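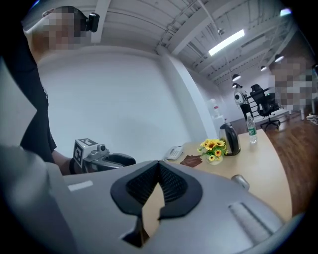 November, late evening

I promised myself to write down the numbers before I sleep, because tomorrow I will remember them more kindly than they are.

We spent the morning in the big room with the hand-held grippers, working near the curved desk with the sunflowers. My neck hurts again from the head unit. I must ask if the strap can be ordered separately, it would be a small line in the budget and a big relief.

The planning meeting was at 4 in the afternoon. Plotside sent their new quote for the grippers. The price for one body did not change, but the jaws are now a separate position, and also the marker cubes, and also the shipping case. When I add everything, one complete gripper costs more than in the spring quote, although the first page looks the same. I had to read it two times to find this. I was a little angry and then a little ashamed that in spring I did not ask what is included.

What we need: 12 grippers, so six people can work with two each. What we can pay for this year: 7. It is an uncomfortable number, three pairs and one left over. I proposed that the seventh stays in the drawer as a spare, and I think this was accepted, but the minutes are not written yet, and at Potlow an agreement without minutes is only a nice conversation.

Stevens offers a discount if we order 25. I understand why it is attractive on paper. But we do not have the hands for 25, and we do not have the shelves, and the batteries become old also when they lie in a box. I said this in the meeting, maybe too strongly. My voice becomes high when I speak English about money.

Then there is Drultine, the arm. Everybody wants the arm. I want it too. The delivery time is long and they ask for half of the payment in advance, which our office has never liked. My suggestion is to rent one for the spring and to put the purchase into the next year's plan. With rent we also learn which table it needs, and whether the floor is good enough for the base. The service contract I did not understand completely. It says "reasonable wear" in four places and explains it in none of them.

I made a small table after dinner. Without the arm, and with the straps and spare jaws, we finish the year with 1005 left over. With the training day from Plotside we are below zero. So no training day, or fewer spare jaws. I prefer to keep the jaws. We can teach each other - we did it until now.

To do: write to Plotside and ask for one price with everything inside. Ask Stevens if the discount can begin at 12, split over two years. Find the spring quote, I believe it is in the blue folder. Bring a warmer sweater.

The tea is cold and it is almost midnight. I did not call home again.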